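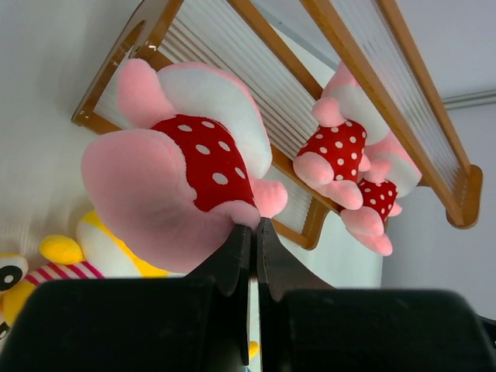

Virnby Soft-Goods Kit: Two Fingers, One Wrist Camera, Very Patient Software

Sold by Pletstead. Fits most small six-axis arms. Ships in one box, plus a second, smaller box containing the cable you will need first.

Overview

Plush toys are hard on robots. They have no corners, they change shape when you look at them sternly, and a rack of matching ones gives a vision system very little to go on besides polka dots. Most grippers sold for light retail and warehouse work were designed around cartons, and they treat a stuffed animal as a carton that has let itself go.

The Virnby kit was designed around the stuffed animal. It's a black two-finger parallel gripper with tapered tips, a small camera that rides at the wrist, and a control package that knows the difference between holding a toy and holding a pinch of its fur. You bolt it on, run the setup wizard, and point it at a shelf. The wizard takes longer than the bolts.

Customers mostly use it for three jobs: putting plush stock back on display racks, pulling single items for orders, and collecting training data for their own picking software. It will also do socks, bagged yarn, bean bags and most hats. It will not do anything with a zipper you care about.

What's in the box

Gripper body with fingers fitted
Wrist camera and bracket
Camera cable, 973 mm
Two spare fingertips, because you will drive the first pair into a shelf
Adapter plate and eight bolts
A hex key of surprisingly good quality
Printed quick-start card
License code for Carnine, our control software, one arm, no expiration

The cable length is the question we get most. It is 973 mm because that was what reached on the arm in our workshop, and by the time anybody suggested rounding up we had ordered a lot of them. A longer one is listed under Accessories.

How it picks

The fingers close on soft things slowly and stop early. Carnine watches motor current and the wrist view together, and it keeps closing only while the toy is still giving way. On a firm plush that takes one squeeze. On a badly overstuffed one it takes a squeeze, a pause, and another squeeze, with an air of someone testing an avocado.

The tips are narrow on purpose. A display rack with rails leaves you small gaps to work in, and a wide fingertip spends its day knocking on wood. The cost of a narrow tip is less contact area, so heavy items can swivel in the grip. Above 1000 g we'd send you to the wider Hsiao fingers, or to a person.

Rack picking is where the wrist camera earns its bracket. An overhead camera sees the top of the pile and the front rail and guesses at the rest. From the wrist you get up close to the nearest toy, with its neighbors partly hidden behind the rails, and the software plans from there. It asks for a second look from a new angle when the outline of one toy runs into the outline of the next. With identical toys this happens a lot. Budget the time for it.

Specifications

Type: two-finger parallel, electric
Color: black (we have been asked)
Maximum recommended load, soft goods: 1000 g
Gripper travel: 40 mm per finger
Camera: color, fixed focus, wrist mounted
Rated bench cycles between fingertip inspections: 300
Software: Carnine, runs on a Linux machine of your own
Air supply: none
Noise: a small whirr, then a smaller click

Fixed focus means the picture goes soft very close to the tips. Carnine expects this. Your colleagues who look over your shoulder at the live view will not, and will tell you about it.

Setting up

Mount the adapter plate first with the arm powered down. The pin goes on the side facing the cable exit. If the gripper sits a quarter turn off, the plate is on backward. We have drawn an arrow on newer plates and would like to thank Karthikeyan Rao in support, who asked for the arrow for two years.

Route the camera cable with a generous loop at the wrist and clip it to the forearm. Too tight and it pulls at full rotation. Too loose and it ends up in the camera view, where the software will study it with great interest.

Start Carnine and choose Soft Goods, then Rack. The wizard asks you to jog the arm to four points on your rack frame and touch each one lightly. "Lightly" is doing a lot of work in that sentence. Use the slow jog setting.

Then teach it your stock. Hold each kind of toy in front of the wrist camera, turn it over once, and give it a name. Names can be changed later. One customer's arm still sorts for "pink guy," "other pink guy" and "Gerald."

Run at quarter speed for the first shift. After that, turn it up until somebody complains and then turn it back down a notch.

Where it struggles

We'd like you to read this part before ordering, and so would our returns desk.

Long loose fur. The fingers close, the current rises, the software is pleased, and the arm lifts away with nothing but a few strands. The slip check catches most of these and tries again lower down. Very shaggy items need a custom profile.

Limbs behind rails. Toys on a slatted rack like to hook a foot over or under something. Carnine pulls gently, notices that the toy has stopped coming, and backs off. It tries a lift and a wiggle. Should the wiggle fail, it marks the item and moves on, and a human has to go free the foot. We think this is the right behavior. The alternative was a demo we no longer give.

Translucent and ribbed shelf panels. Pale see-through material between rails can be read as open space. During setup, use the Keep Out tool to paint in any panel the arm could reach. It takes a few minutes per rack and is very dull.

Dotted and striped fabric. Busy prints on a round tummy used to fool the edge finder into seeing several small objects. The current release is much better with polka dots. Fine stripes next to other fine stripes still cause an occasional moment of doubt.

Speed. A person restocking plush is faster than this kit and will remain so for a good while. The kit's advantage is that it doesn't mind doing it at night.

What buyers have told us

"Gentle enough that I stopped wincing. Setup guide assumes you own a second monitor and a calm temperament." Mélanie MacDonald, gift and toy retail

"We bought it to gather picking data and it has been steady at that. The export format is sensible. I would have liked a lens cover in the box." Wai-kit Fang, university lab

"Picked up a plush rabbit by one ear for an entire afternoon. Technically a success every time. The grasp region setting fixed it, once I found the grasp region setting." Szu-yu Chiang, order fulfillment

The grasp region setting is under Stock, then Item, then Advanced. We've moved it twice and are aware that this hasn't helped.

Accessories

Hsiao wide fingers, pair. For heavier or floppier goods. Swapping takes one hex key and a little under five minutes.
Silicone tip sleeves. More grip on smooth satin and faux leather. They collect lint on plush, so take them off again.
Long camera cable. For arms longer than ours.
Lens cover. Added after a review you may have just read.
Second Carnine license. Needed for each additional arm. Also runs the simulator on a laptop, should you want to drop imaginary toys on a train.

Common questions

Will it damage the toys?
In normal use the pile springs back. We recommend setting a lower force for anything with glued-on eyes or thin plastic noses, and telling the software to stay off the face altogether. Faces can be masked in the same screen where you name the item.

Can it hang things on hooks?
No. It can set them down, lean them, and place them in a row on a rack level. Hooks are on the list. They have been on the list since November.

Does it need special lighting?
Ordinary even room light is fine. Direct sun across a pale wall is not, and neither is a flickering tube. Turn off auto exposure if your shelf has anything shiny on it.

Do I have to use Carnine?
You don't. The gripper answers to a plain serial protocol and the camera shows up as a normal USB device. Documentation is on the downloads tab. Hok-lam Leung wrote it and included working code samples, so some of you may prefer it to the wizard.

What happens if it drops one?
It makes a note, looks down, and tries to find the toy again if the floor is in reach. It does not apologize. A feature request exists.

Warranty and returns

The gripper and camera are covered for two years against faults in parts and assembly. Fingertips are treated as wearing parts and aren't covered, though we have been known to mail a pair to people who send a good account of how they broke them. Unused kits may come back within 30 days in the original packaging, with the hex key. We do check for the hex key.

Page updated 30 Jul 2024. Prices and lead times are shown at checkout once you choose an adapter plate. Unsure which plate fits your arm? Send support the arm's model name and a photo of the flange, taken straight on and in focus.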